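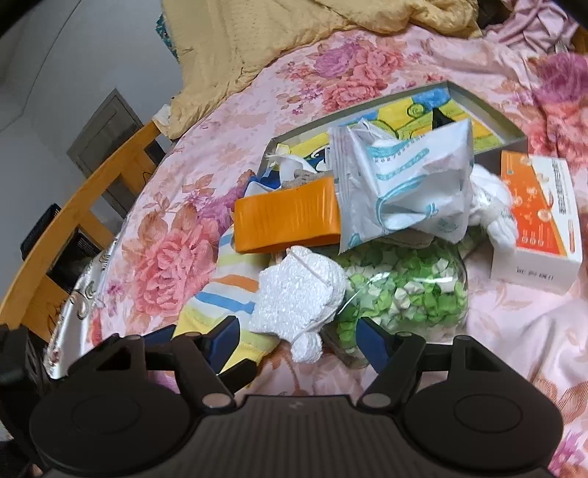

# The Skonley Run

Szu-yu Wei had wanted to ride in the front seat of the Skonley mail van since she was small enough to be lifted into it, and in March, at twenty past five in the morning, she finally did!

The van belonged to Mac Mathúna, who was seventy-something and would not say which something. He had on two sweaters and a hat with a flap over one ear. The other flap had gone into the river years ago, along with a sack of seed catalogs, and he still talked about those catalogs as if they might turn up.

"Belt," he said. "And hold the eggs."

So she held the eggs. They were for the Colaler Hotel at the top of the pass, and they sat on her knees in a box tied up with green string, and every time the van hit a hole she lifted the whole box an inch into the air and let it down again. She got very good at it. By the second bridge she could tell a hole was coming from the way Mac breathed in.

"You've done this before," said Mac.

"Never!"

"Hm," said Mac, and she could see he was pleased.

The road climbed. Skonley fell away behind them with its one lit window, the bakery, and then there were just the headlights and the snow poles going by. Szu-yu had thought it would be dark right up until it was light. She hadn't known about all the colors in the middle, the brown one, and the one like the inside of a shell, and a strange thin green that only hung around for a minute over the ridge. She wanted to shout about every one of them. She did shout about the green.

"That's a good one," Mac agreed. "You don't get that one in summer."

They stopped at the Zuda farm, where a dog came out and took the newspaper from Mac's hand and carried it back to the porch with enormous dignity. They stopped at a mailbox that stood all by itself in a field of snow, no house anywhere.

"Who lives there?"

"Fellow over the hill. Comes down on skis."

"What does he get?"

Mac looked in the bundle. "Today he gets a seed catalog," he said, and he stared at it for so long that Szu-yu had to remind him to put it in.

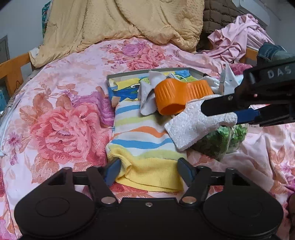 Past the mailbox the road got steeper and Mac stopped talking. The van dropped into first gear and stayed there, growling. On Szu-yu's side there was a low stone wall, and past the wall there was a great deal of air. She looked at the eggs instead. Then she thought, no, I've waited years for this, and she looked at the air.

It was wonderful. The whole valley was down there, filled up with fog as flat as milk, and the tops of the tallest pines stuck through it in rows. A bird went over, below them! She had never seen the back of a flying bird. It was brown with two pale bars, and it slid along over the fog and tipped sideways and was gone.

"Mac! I saw its back!"

"Whose back?"

"The bird's!"

He drove on a little way. "I don't believe I ever looked," he said. "I've been watching the road."

"You should look."

"If I look, we'll all be down there with it. You look, and tell me."

So she told him. She told him the fog had an edge like a torn piece of bread, and that there was smoke coming up through it in one place and it must be the bakery, and that the shadow of the mountain was lying across the whole thing with a point on the end. She told him the sun had reached the far side and the snow over there had turned the color of a peach. She talked without stopping for 11 bends (they were numbered, on little white boards) and her mouth went dry and she didn't care.

Mac nodded along. Now and then he asked a question. Was there water showing at the north end? Could she see the old ski jump? She could see the ski jump. He had gone off it once, he said, on a dare, in his brother's boots, and had landed in the parking lot.

"Were you hurt?"

"The car was."

The Colaler Hotel had yellow shutters and a cook who came running out in clogs. She cut the green string right there on the hood of the van and opened the box, and all three of them leaned in.

One was cracked. Just a hairline, at the blunt end.

"One!" said the cook. "He usually breaks six."

"I do not," said Mac.

She fried the cracked one for Szu-yu on the spot, in too much butter, and put it between two slices of toast, and Szu-yu ate it standing in the snow with the yolk running down her wrist. Mac had coffee. He drank it on the far side of the van, by the wall, with his one flap turned up, and he took a good long time over it.

"Peach," he called back, after a while. "You're right about that."

"Is the bird there?"

"Not yet," said Mac, and he held out his cup for the cook to fill it again.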